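Visit notes, Tidoreck home data site, 8/1/23

Quick write-up before I lose my notes. Konrad Baran let me in, shoes off, straight to the bedroom. Clothes folding day. They log every try by hand with the grippers, then the learning system gets the lot. 1364 clips so far, 188 of them from this room. Hand-held kit, two fingers, surprisngly light.
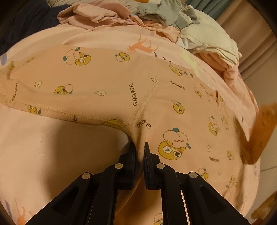

Pinching a fold near the seam, Tidoreck bedroom set.

Asked about bad tries. They keep them, tagged. Pawlak does the tagging, 23 a day, and complains about it. 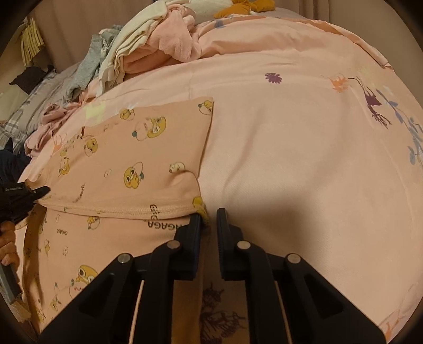
Two-handed tries are what I came for. Our own set at Zolley is nearly all one-handed and it shows, the policy drops corners. Konrad wants a gripper at each end of the hem, like on the pink duck-print piece, and a printed sheet under it so teh model can't lean on a plain background. Want to copy that. Asked for their log template, he'll send it in June next year with the full set.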